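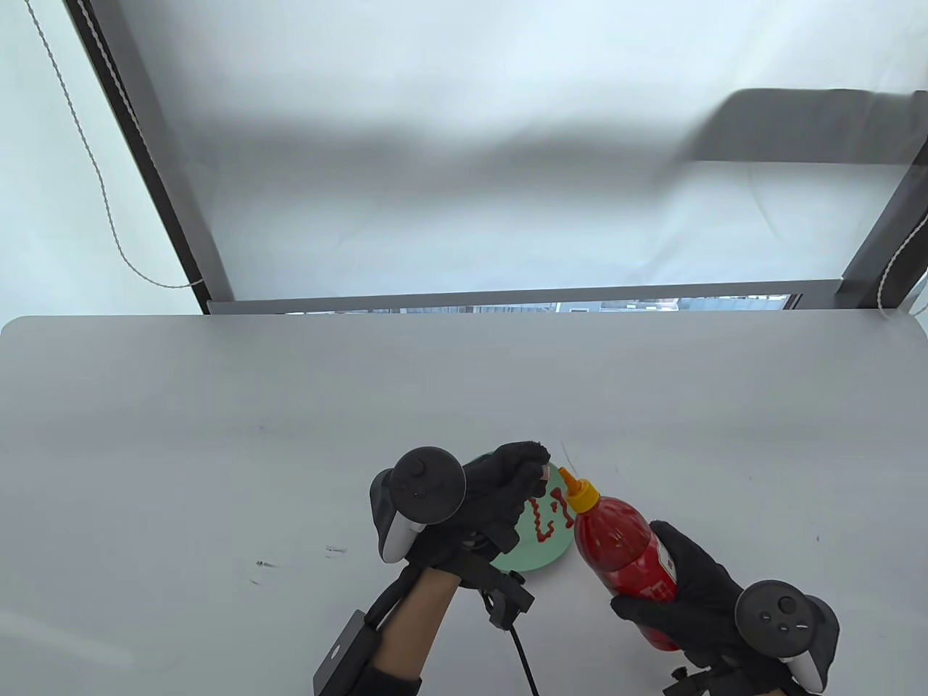
3.2 Plating with squeeze bottles

Sauce work at the plate differs from portioning at the stove in that the amount delivered and the shape of the deposit are set by the same movement. A cook who draws a line of sauce controls the tilt of the bottle, the grip on its body and the travel of the tip, and an error in any of them stays on the plate. We treat the line as the basic unit of analysis. Lines were grouped by shape as straight, wavy or looped, and a plate was assigned to more than one group where the shapes occurred together. The mint-green plate in Figure 3 belongs to both the wavy and the looped group: the red strokes run in a loose vertical pattern and include several small loops, and the bottle is held around its body with the yellow cap pointing toward the plate. Plates of this mixed type were the hardest to score, as the loops have no clear start or end point.

Figure 3. Red sauce drawn in wavy strokes on a round green plate, squeeze bottle in the right hand.

The plating task was one of 6 in the Zullside kitchen protocol (Falcão and Sandhu, in preparation). It was chosen after interviews with line cooks at Laskowska, a lunch restaurant where most garnishing is done from squeeze bottles. The cooks described three common faults. The first is a blob at the start of the line, left when pressure is applied before the tip begins to move. The second is a gap, usually attributed to air drawn back into the bottle. The third is a tail, the thin run of sauce that follows the tip when the bottle is turned upright too slowly. Thick sauces were said to produce more blobs and thin sauces more tails. The interview guide is given in Appendix B.

Scoring was carried out on the finished plate. Two raters, Garcia and Kırmızıgül, worked separately and recorded each fault by type and by position along the line. Line width was measured at the widest and narrowest points, with the starting blob excluded. A total of 100 plates were scored. The raters disagreed on 31 of them, and in most of these cases the disagreement concerned whether a thickening near the start of a line should be counted as a blob or as ordinary variation in width. These plates were reviewed by a third rater, Van der Merwe, whose decision was final.

Bottle fill was found to matter more than expected. With a full bottle, a light squeeze was enough to start the flow, and blobs were common. As the bottle emptied, gaps became more frequent and participants squeezed harder to compensate - a habit that tended to produce wide lines once the air had cleared. Tapping the closed bottle on the table before use reduced the number of gaps, but the effect did not last beyond the first few strokes. We did not control for fill level in the first round of plates and report the two rounds separately for this reason.

Plate shape had a smaller effect. On round plates with a raised rim, participants kept their lines toward the middle and shortened them as they approached the edge. Flat plates from the Floltetti series gave longer lines with fewer changes of direction. Plate color did not affect the faults produced but did affect how easily they were seen. Tails of red sauce were simple to detect on pale surfaces and were probably undercounted on the dark brown plates used in the second round.

The role of the free hand was coded in a separate pass. Some participants rested it on the rim, some held it above the plate, and others kept it away from the plate until the line was complete. The categories are defined in Table 4. Resting the hand on the rim was associated with narrower lines, though it also left smudges that had to be wiped before service - the Tekard scoring sheet has no field for these, and they were entered as comments.

14 shares | 2 comments

Sign up for our newsletter to receive new articles by email. This site uses cookies. Accept | Manage settings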